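Chapter 4
Edges

What you'll need for this chapter: a soft pencil and a hard pencil, a kneaded eraser, a stack of cheap paper, one egg, one box, a lamp you can move.

I drew outlines for years. I was good at them, too. If you had handed me a teapot when I was nineteen I would have given you back a lovely, confident line that went all the way around the teapot and joined up neatly at the end, like a fence around a yard. Then I'd have filled in some gray on one side and called it shading. My teacher at the time, Teun Van Loon, used to pick these drawings up, hold them at arm's length and say "very nice cookie cutter." I took that as praise for most of a semester.

What he meant was that I was drawing the border of the thing and ignoring everything that happened at the border. Go and look at a real teapot (go on, I'll wait). On one side the rim is bright against a dark wall and it's so crisp you could cut yourself on it. A couple of inches along, the same rim is the same gray as whatever sits behind it, and you'd have trouble saying where one stops and the other begins. Around the belly, the light side slides into the shadow side so slowly that there's no spot you could put your finger on. That's three different kinds of edge on one teapot, and I had been drawing all of them with the same line!

So this chapter is about edges. In Chapter 3 we spent our time on value, meaning how light or dark a patch is, and you made that five-step gray scale that I hope is still taped up somewhere near your table. You'll want it again. An edge, for our purposes, is the place where one value turns into another. It doesn't have to be the outside of an object. The rim of a cast shadow is an edge. So is the fold in a curtain, and the place where the wall meets the ceiling, and the spot on your own nose where the lamp stops reaching.

4.1 Four words we'll keep using

Different teachers have different vocabularies for this, and if you've come from another book you may have to translate a little. I'll stick with these.

Hard edge. One value changes to the next all at once. The side of a box, a sheet of paper on a dark desk, a roof against the sky at noon.

Firm edge. Still clear, but slightly relaxed. You could draw along it without hesitating, though you wouldn't use your sharpest point. Most edges in most rooms are firm, and most beginners make them hard.

Soft edge. The change takes up some space. You can see that there are two values, and you can see a stretch of in-between. Anything round that turns away from the light has one of these somewhere.

Lost edge. The two values are so close that the edge is gone. You know it's there (the teapot hasn't dissolved), but if you're honest with your pencil you leave it out. People hate doing this. I still have to talk myself into it.

When I looked through the final portfolios from last year's beginning class, 154 drawings in all, I found hard edges in every one and lost edges in roughly 20. I don't think my students were lazy. I think we all learn as kids that a drawing is a set of lines, and it takes a while for the hand to let go of that.

4.2 Turning forms and folded forms

Let's sort the world into two piles for a minute. In one pile put everything that turns: eggs, arms, tree trunks, pillows, balloons. In the other put everything that folds: boxes, bricks, staircases, books, most furniture. Plenty of things are a bit of both, and we'll get to them in 4.5.

Turning forms give you soft edges on the inside. The light fades across the surface because the surface keeps changing direction, a little at a time. If you want to know how fast a form is turning, look at how wide the soft edge is. A big slow curve has a wide one. A tight curve, like the rolled lip of a cup, squeezes the whole trip from light to dark into a sliver, and from across the room it may look firm.

Large smooth bodies are wonderful for this, and I'd encourage you to look for some. Water towers, propane tanks, boats pulled up for winter, the underside of a plane if you ever get to stand near one.
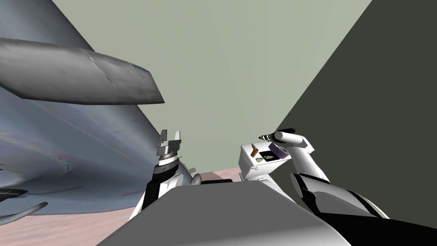

Figure 4.1 The curving underside of a gray-blue aircraft, with a darker band of shading beneath the wing-like panel (computer rendering).

Size helps because everything slows down. On an egg the change from light to dark happens over the width of your thumb, and if you press too hard for one second you've missed it. On something as big as a boat hull you can take a step to the side and think about it. When I moved near the boatyard in Brinero I spent most of a December there in fingerless gloves, drawing the same two hulls over and over, and I learned more about soft edges in that one month than I had from a whole shelf of books. I also learned that soft graphite and cold fingers are a bad match – bring a harder pencil than you think you need.

A cast shadow lying across a turning form is a special treat. The shadow has its own edge, which may be firm or soft depending on the light and on how close the thing casting it is. And it bends with the surface it falls on. A shadow that wraps nicely around a form will tell your viewer more about its roundness than any amount of careful smudging. Try it with your egg and a pencil held between the egg and the lamp. Move the pencil closer, then farther away, and watch the shadow's edge tighten up and loosen again.

Exercise 4A. Set up the egg on plain paper with the lamp to one side. Draw it with no outline at all. Start with the darkest part of the shadow and work outward in both directions. Give yourself 30 minutes. If you catch yourself going around the outside, turn the page and start over. Keep the failures, please; we'll look at them in 4.6.

4.3 When two flat planes meet

Folded forms behave very differently. A flat plane under even light has pretty much one value from one side to the other, and then it reaches a corner and the value jumps. My friend Imre Kocsis, who taught the architecture students down the hall, called this "the step," and he made his classes draw nothing but steps for two weeks. I thought it was cruel. Then I sat in on his class, and by the second afternoon I was completely hooked.

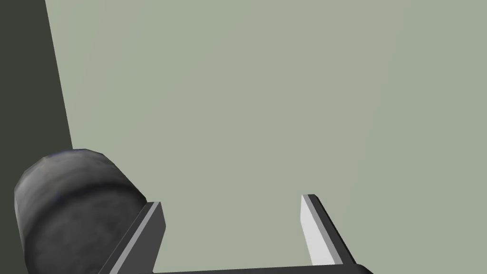 Planes need only two decisions from you: how dark is each side, and where does one stop. If you get both right, you can leave the pencil line out entirely and the corner will still look solid. Squint at your box and you'll see what I mean, and the same goes for a rendered view like the one just before this paragraph. There's a broad pale gray-green surface, a very dark band down the left side, and between them a slanted, nearly straight boundary. The band starts out narrow at the top and gets wider as it comes down. If you were copying that part in pencil you'd leave the pale side almost bare, take the dark side down to step five on your gray scale, and put all of your care into the angle of the slant. An outline would add nothing. Worse, it would show up as a third value squeezed between the other two, and the eye would read it as a seam or a strip of tape.

That third value is the most common problem I see in drawings of boxes. The student gets the two planes looking great and then, right at the end, goes back over the corner "to make it clear." It was clear already! Put the pencil down, walk to the far side of the room and look at it from there before you touch it again.

A few practical points about getting a hard edge cleanly:

Let the dark side make the edge. Fill your dark plane right up to the corner and leave the light plane alone.

Turn the paper so that you're pulling the pencil along the edge with your hand resting on the dark side. You'll smear less.

If the edge goes fuzzy, pinch the kneaded eraser into a wedge and lift along the light side. I use a gray Griltik that has long since turned the color of a sidewalk, and it still works fine.

Please don't use a ruler yet. A ruled edge has the same hardness along its entire length, and very few real edges do. You'll usually find a stretch where the corner is crisp and another where it relaxes a bit, and you'll want to be able to follow that by hand.

Exercise 4B. Put your box where the lamp hits one side and leaves the next in shadow. Draw only the place where those two sides meet, as large as your paper allows. Use two values, with no line between them. Spend 20 minutes on it. Then move the lamp so both sides get nearly the same light, and draw the same corner again. You'll be tempted to exaggerate the difference the second time around. Check it against your gray scale before you give in.

Exercise 4C. Find a corner in your home where a wall meets another wall. Draw it in the morning and again in the evening, on the same sheet, side by side. Write the time of day under each one, along with which of our four words best fits the edge.

Once you've done all three, take the sheets to the next section, where we'll put the egg in front of the box and start deciding which edges deserve the viewer's attention and which ones can be allowed to slip away.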